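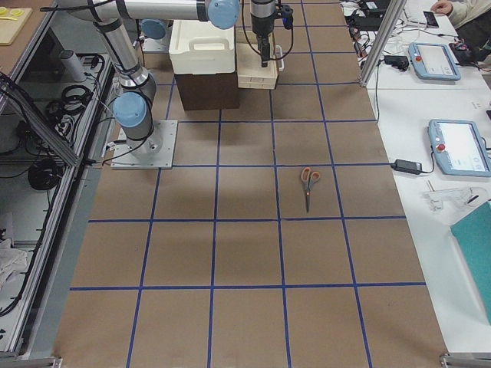 How to cover a work table with kraft paper and make a tape grid

Posted January 14, 2026, by Kerstin Blomqvist

I do sorting and small repairs at a long table in Zamitstead, and for many years I worked directly on the table top. It got scratches, glue spots and pen lines. Now I cover it with brown kraft paper and divide the paper into squares with dark blue tape. Each thing gets its own square, and I find it again quickly.

The work takes one afternoon if you are slow like me. The second time it goes faster.

What you need

- Brown kraft paper from a roll, wide enough for your table if possible
- Dark blue tape, 24 mm wide
- Scissors
- A long ruler or a straight piece of wood
- A soft pencil
- A dry cloth

I bought the paper from Stavinent, where it comes on a roll 700 mm wide, so I needed two lengths side by side. The tape is from Ovus. Any paper tape that you can lift again will do the same job.

Step 1. Clean the table

Wipe the top and let it dry completely. Crumbs under the paper will make small bumps, and you will feel every one of them when you write.

Step 2. Lay the paper

Cut the paper 100 mm longer than the table and roll it out with the curl facing down. Leave it overnight if you have the time. Smooth it from the middle to the sides with the dry cloth. Some light creases will stay and they do no harm.

If something is fixed to the table, such as a vise or a lamp foot, cut the paper from the nearest edge up to the fixed part. Then cut out its shape and close the slit with tape from below.

Fold the extra paper under the edge of the table and fasten it there.

Step 3. Mark the lines

Decide the size of the square by your largest small tool. For me this was the scissors. They should lie inside one square without touching the tape, also when I put them down in a hurry. Mark the distances with pencil on all four sides of the paper - only short marks, the tape will hide them.

My grid has five long lines and four lines across. The squares are not perfect, and it does not matter.

Step 4. Put down the tape

Start with the long lines. Fasten one end, pull the tape over the table without stretching it, and lower it onto the marks. Press it with your thumb from one end to the other. When all the long lines are down, do the cross lines in the same way.

If a line goes crooked, lift it slowly and at a low angle. Fast pulling takes the brown surface of the paper with it.

Step 5. Place the big things first

Storage belongs at the far end, where your arms do not pass over it all the time. I use a white plastic bin with a cutout for the hand, and it stands on a brown cardboard box. The extra height saves my back. Next to it I stack the shallow wooden trays, one on top of another.

Keep the squares in front of you free. When I sort, I take one tray from the stack and give each kind of thing a square.

Changing the paper

My friend Huguette Texier changes her paper every October. I wait until mine has holes. For a small hole, glue a piece of kraft paper over it and renew only the tape that was damaged.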